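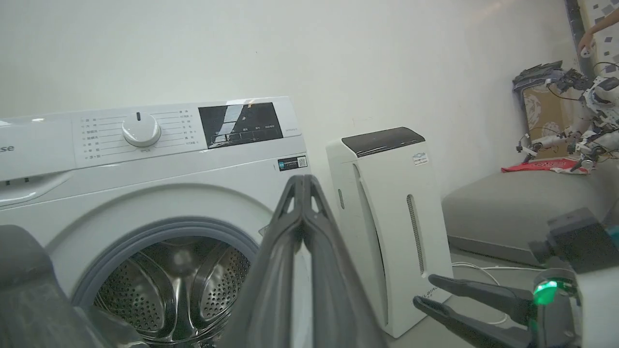
图:白色滚筒洗衣机,右侧为立式空气净化器。

打印本页 | 邮件转发

新闻稿

Susunbridge“洗衣角”家务整理计划在Paslow启动

(Paslow,17/05/2026)Susunbridge今日宣布,面向Paslow租住家庭的“洗衣角”整理计划正式开放报名。首批名额468户,先到先得。

计划内容不复杂:洗衣机周围那一小块地方怎么用、怎么清、东西怎么放。合作方为家居收纳工作室Fortin,负责上门;配套手册由Orar印制,首印3000册,中文版已到货,英文版稍晚。

为什么选洗衣角?四月试点时收到的反馈最集中的就是这里。门封圈里积水、有毛絮,洗剂盒拉出来一层黏的,机器旁边塞满瓶子袋子,门都开不全。很多住户把空气净化器也放在洗衣机旁边,出风口贴着墙或者被晾着的衣服挡住,效果打折扣。

上门服务每户一次,时长2小时。包括:

- 滚筒、门封圈擦拭,褶皱处翻开清理
- 洗剂盒拆下冲洗,晾干再装回
- 控制面板用微湿软布擦,不喷清洁剂
- 净化器挪位,格栅除尘,滤网是否要换由住户自己决定
- 洗剂、夹子、洗衣袋归类,统一收进一个筐

不包括:机器维修、水管改装、搬运大件。洗衣机有故障的请先联系厂家,修好了在报名。

手册共10页,图多字少,可以贴在墙上看。里面有一张“洗完之后”的小表,Fortin的整理师建议住户先照着做一个月:门留一条缝,洗剂盒拉开一点,封圈下沿用干布抹一遍。整套下来几分钟的事。

Susunbridge表示,试点里住户问得最多的是“洗衣机旁边到底能不能放东西”。能放,但要留空隙,机器脱水时会震,瓶瓶罐罐不要摞在顶上。带插头的电器离水远些,电线不要从机器底下穿过去。手册第一页就写了这个。

报名方式:Paslow社区服务台现场登记,或回复本邮件,注明住址、洗衣机类型(滚筒/波轮)、方便的时段。波轮机型也可以报,清洁步骤略有不同,整理师会提前电话确认。名额满后进入侯补名单,有人取消即依次通知。

费用:首批免费。后续批次收费标准待定,另行公布。

手册可单独领取,不需要报名上门。每户限领一册,领完加印。

媒体如需手册样本或采访整理师,请与Susunbridge新闻组联系,图片可随稿使用,请注明出处。

(完)

联系我们 | © 2026 Susunbridge 版权所有 | 返回顶部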